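May, late evening

I have been meaning to sit down with this notebook ever since supper, and now the tea is cold, but I want to get the visit to Drillbridge down before it all runs together in my head. Melur Liem drove us over, and we got there early enough to have the pick of the chairs and a good long look at the biscuits.

Nestor Dizon did the welcome. He is a soft-spoken man and I had to lean in, but he has a lovely way of explaining things without making you feel slow. The robots at Rekby learn from people, he told us, and a person has to do each little job by hand, over and over, with a pair of grippers, before a machine gets a turn at it. He said a good day is 20 tries at the same thing. I thought of my mother teaching me pie crust!

Then we moved on to the tables, where I stood for the longest time (Melur came to fetch me twice, bless her).

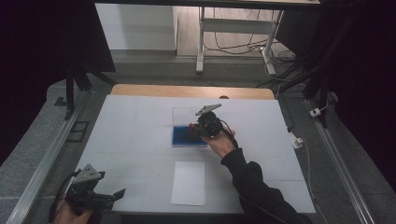 The box table

This was my favorite stop of the whole day. A clear plastic box with something deep blue in the bottom of it, a blank sheet of paper in front, and a black gripper for each hand, with a cable coming off each one. I had pictured something much grander, I suppose, all sparks and whirring, and I liked this a good deal better. The little red part by the jaw kept my eye the whole time.

Yeison Guzmán let me hold a spare pair afterward. They are heavier than they look, and my wrists were complaining after almost 5 minutes, so I have a new respect for anyone who does it all morning.

Lunch

Soup and rolls, very good. Fikri Majimbun sat with us and talked about his daughter's swimming, and we clean forgot to ask him about the robots. I must write to Nestor and thank him, and find out whether they will have us back in the fall. Melur wants to bring her sister.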